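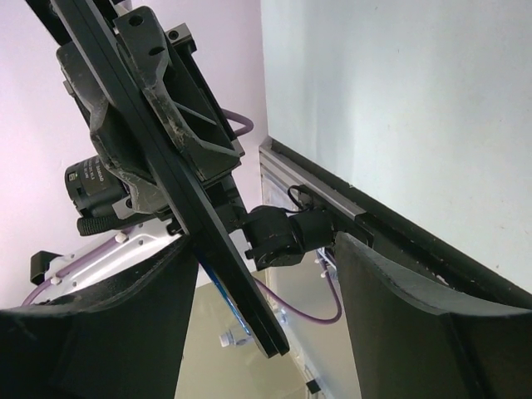 I get a lot of the same questions about mechanical bits, so I finally wrote the answers down. Most of them are about wear. People see scuffed gray edges and pale scrape marks along the front of a black jaw and write to ask if it's time to throw the thing out. Usually I'd say no! Scratches on the outside bother me a lot less than a jaw that won't line up with its partner.

Do you repaint scuffed parts?
Almost never. I did it once in January, on a set I'd bought from Zavside, and the fresh paint flaked all over the bench mat within days. Now I just wipe them with a dry cloth and move on.

What about screws?
Socket screws get checked by hand with the proper key - please don't use the one that almost fits. I keep my keys in an old Jukis tin, and Thư Đoàn, who shares the room with me, knows to put them back (mostly).

How often do you go over everything?
Every 200 hours for a quick look, and every 500 for a real cleaning with the parts off the bench mount. I write it all in a paper notebook. Kha Thân keeps telling me to use a spreadsheet and I keep not doing it.

Any tips for cables?
Leave some slack wherever something bends, and look at the loop while you move the joint slowly by hand with the power off. If it rubs, reroute it. I like colored cable because I can follow it with my eyes and I don't have to tug on anything.

Can I oil a grooved rail?
Depends on the rail, so read the sheet that came with yours. I brush the grooves out first with a soft toothbrush. Oil on top of dust makes a paste, and I've spent a whole evening picking that stuff out with a toothpick.

Can I send you my parts to look at?
Sorry, I don't have the shelf space! Send me a note and I'll answer when I can, normally inside eight days.

Last updated 2018-03-30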